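Lallthorpe Trails Office
Visitor Guidance: Planning a Hut-to-Hut Walk on the Hernholm Path

Issued 18 June 2012

This page sets out the steps for arranging a self-guided walk along the Hernholm Path, which runs for 96 miles between the market town of Lallthorpe and the harbor at Hernholm. It is intended for independent walkers who wish to stay overnight in the lodges along the way and carry their own belongings. Groups led by a commercial guide should ask the guide's company for instructions, as separate booking rules apply.

Step 1: Choose a direction and a section

The path may be walked in either direction. Most walkers start at Lallthorpe, where the train station is a short walk from the first trail marker, and finish at the harbor. The western half climbs steadily through farmland and beech woods. The eastern half is lower and more exposed, with long stretches beside the estuary and little shelter from wind.

Walkers with limited time may prefer to cover a single section. The three sections are Lallthorpe to Tiongson Mill, Tiongson Mill to Farusov, and Farusov to Hernholm. Each begins and ends at a place served by the valley bus. The middle section is the shortest and is recommended for families with older children. It passes the ruined priory and the old ferry steps, both open at all hours without charge.

Step 2: Decide on daily distances

There are 11 lodges on the route. They are not evenly spaced, and walkers should study the distance table in the route booklet before fixing their dates. The longest gap falls immediately east of Farusov, where there is no lodge, store or public road until the causeway. Anyone who is uncertain of completing that day on foot should take the morning bus to the causeway and resume the walk there.

A full crossing is normally completed in nine days. Walkers who wish to visit the priory museum or the salt works at Hernholm should allow an additional day for each, as opening hours are short outside the summer season.

Step 3: Reserve your beds

All lodges are booked through the Trails Office. Individual lodges do not accept reservations by telephone. To make a booking:

Complete the itinerary form, giving the name of each lodge and the date of each stay.
State the number of adults and children in the party.
Indicate whether evening meals are required. Breakfast is included at every lodge.
Return the form by mail or in person with the deposit.

Reservations are confirmed in writing. Please do not purchase train tickets until the confirmation has been received. Requests for August should be submitted as early as possible - the western lodges in particular fill well ahead of that month. Changes to a confirmed itinerary are handled by Leonora Cabanatuan in the bookings section and are accepted up to the day before the first night, subject to space.

Step 4: Pack for the full distance

Walkers carry their own bags between lodges. A pack of moderate size is sufficient if clothing is chosen with care. The office advises the following:

Walking boots that have already been worn in
A waterproof jacket and overtrousers
Two sets of walking clothes and one set for the evening
A sheet sleeping bag (blankets and pillows are supplied)
Light indoor shoes, as boots are not permitted beyond the lodge entrance
A flashlight
A water bottle
The route booklet and map

Cotton garments dry slowly and are best left at home. Walkers on the full crossing should plan to wash their clothes at least once, and the most convenient place to do so is Farusov, where the lodge keeps a laundry room for guests. 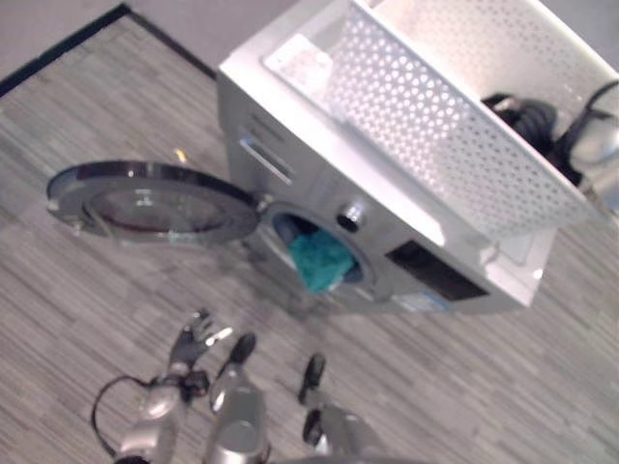 Guest laundry: front-loading washing machine.

The laundry room at Farusov closes at nine in the evening. Detergent is sold at the reception desk. Drying racks are provided on the covered porch, and guests are asked to label the rack they are using with their name and room. At other lodges, small items may be washed by hand in the basins provided. Guests should not hang clothing on the heaters in the bedrooms.

Step 5: Collect your route booklet and pass

Before setting out, each party must collect a walker's pass from the office at either end of the path. The pass lists the confirmed lodges and should be shown on arrival each evening. It also entitles the holder to reduced fares on the valley bus for the length of the stay. The route booklet, revised this year by Horácio Pacheco, contains strip maps, the distance table and notes on water points.

Walkers starting at Tiongson Mill may collect their pass from the mill store, provided that this was requested on the itinerary form.

Step 6: Follow the waymarks

The path is marked in both directions by white posts bearing a green band. On open ground the posts are placed no more than 100 yards apart. In the beech woods, the same green band is painted on trees. A double band indicates a change of direction ahead.

If no mark has been seen for ten minutes, return to the last one and check the strip map. Two sections deserve particular attention. Above the second lodge, a forestry track leaves the path on the left and is often mistaken for it. Beyond Farusov, the path divides at a stone barn; the right-hand branch is a seasonal route and may be under water after heavy rain. Current notices are posted at each lodge.

Step 7: Arrive on time

Lodges open to walkers at three in the afternoon. Evening meals are served at a single sitting, and guests who expect to arrive late should telephone the lodge directly. Parties that have not arrived or made contact by nightfall will be reported to the district wardens. For the same reason, any walker who decides to leave the path early is required to inform the next lodge on the itinerary - a short telephone call is enough.

Cancellations and refunds

Deposits are refunded in full when written notice is received at least two weeks before the first night. After that date, the deposit may be transferred to another stay within the same season. No refund is made for nights missed because of weather, except where the wardens have closed the path.

Dogs

Dogs are welcome on the path and must be kept on a leash wherever livestock is present. They are accepted overnight at Farusov and Tiongson Mill only, and must be entered on the itinerary form.

Further information

Questions concerning the condition of the path should be addressed to Mahfuz Uddin, Senior Warden. Questions concerning lodges, meals and facilities should be addressed to Kenneth Macapagal, Lodges Manager. Both may be reached through the Lallthorpe Trails Office, Station Square, Lallthorpe. The office is closed on public holidays.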